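I walked down to the harbour end of Plidport in June to see the new mural on the ferry waiting room. It had been up for a few weeks by then and I had only seen it from the bus, which goes past too fast to take much in. 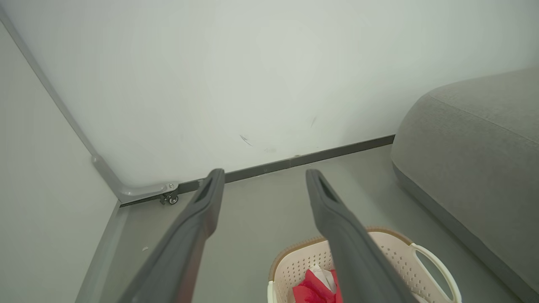
**Wei**
*Writes this blog, mostly on public art and local walks*

The mural runs along the seaward side of the building and turns the corner by the ticket window. It is 35 metres long and made of 700 glazed tiles, fired at the pottery in Ponholm. Each tile shows one small thing from the old ferry timetables: a number, a bell, a coil of rope, the name of a landing stage. From the car park it reads as a grey-green wave. Up close you lose the wave completely and end up reading times of boats that stopped running before I was born.

I liked it more than I thought I would. The last piece the town paid for was the steel gull on the roundabout, and I have never warmed to that. You can't get near it on foot, for a start. The tiles are at hand height and people touch them. While I was there a man waiting for the 313 bus was going along the bottom row with his finger, looking for the Vinel crossing. He found it -- low down, next to the drainpipe.

The drainpipe is my one real complaint. It cuts straight through the best part of the wave and has been left in its old brown paint. Moving it would have cost money, I suppose, but a coat of green would have helped.
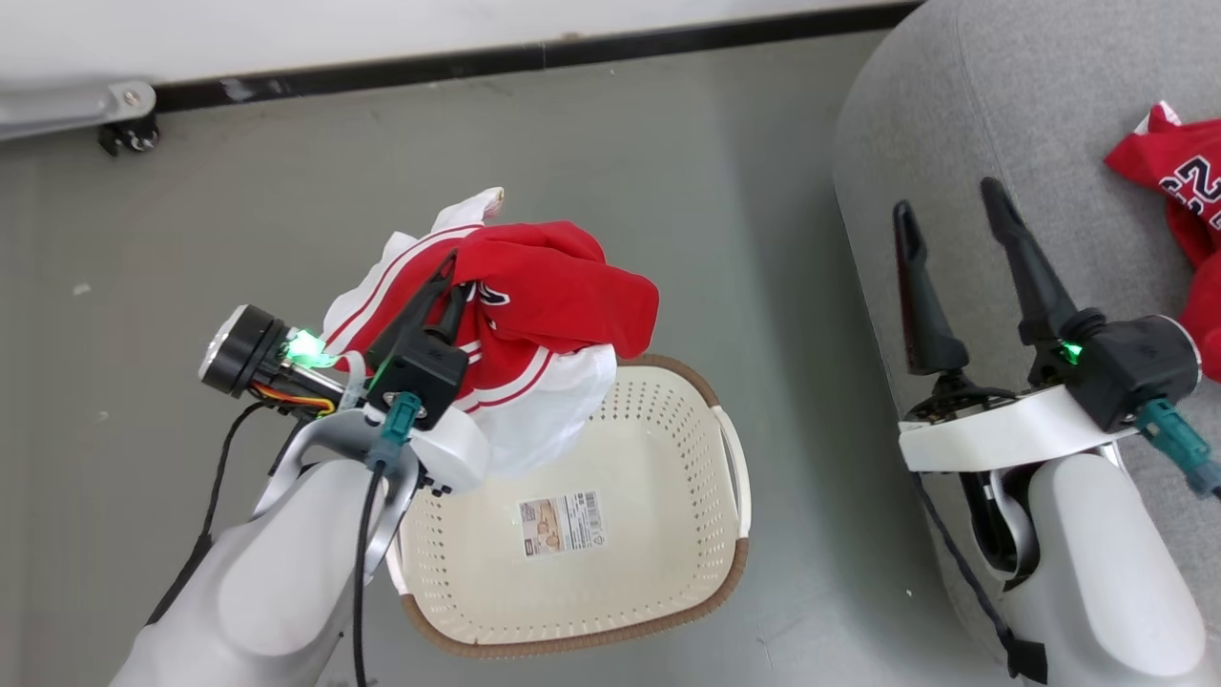
*Red and white jersey, cream basket.*

There is a small panel by the door explaining the project. It says the tiles took 2 years from first drawings to the last firing, and that spares are kept in Ponholm in case any get broken. One already has a chip in the corner, near the bench, where I'd guess a suitcase caught it.

If you want to go, the light is best after 5pm, when the sun comes round and the glaze shows blue in places. In the morning the wall is in shade and looks flat. The waiting room café shuts at 4pm, so bring a flask. The path from the station is signposted as far as the slipway and then the signs stop -- keep the railings on your left.

I still want to see the smaller panel on the landing stage at Vinel, which was made from the same clay. The boat only goes over twice a day and I missed the second one.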